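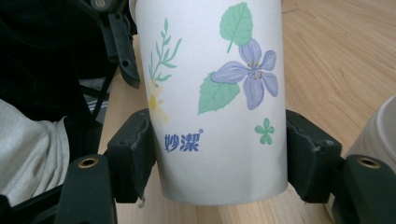
Month 4 of automation at the Ustdale office. My job title used to have "service" in it. Now it has "exceptions."

An exception is anything the system can't do. So far: stairs, wet labels, and telling Salazar's delivery guy he's parked in our spot.

Flowery paper cups, though, are officially a solved problem. I used to do 190 a shift and got zero slide decks about it.

We went from 17 people on the floor to 17 people on the floor, 2 of whom now attend meetings about grip force.

My wrists feel great, I'll give it that. My inbox is over 4 pages long.

Tornus wants us to log "moments of friction." I logged the form.

Break's over. Something beeped.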